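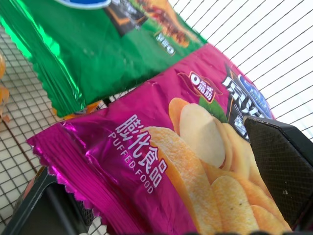 Wrist view, snack bags on the wire grid, finger over the puffed food bag.

# Kombo snack picking - data card and shopping notes

Hello and welcome! We put this together in March so the next group can plan a budget without guessing (as we did, cheerfully, and twice).

## What's in it

400 picking runs with foil snack bags, plus the spending sheet in `costs.csv`.

## What to set money aside for

- Gripper fingers: textured ones, bought in pairs. We order 2 spare pairs.
- Wrist camera: small, with a spare cable - please don't skip the cable.
- Snacks: around 50 bags. Shiny foil in different colors is well worth having.
- Everything else: we kept $2,000 back for repairs and shipping, and Štěpánka Kolář would like it known that she asked for more.

Quotes from Trekix are in `quotes/`. Prices leave out tax, so do add that in before you send anything up for approval.

Contact: Lâm Lục, Kombo, Travville | Back to top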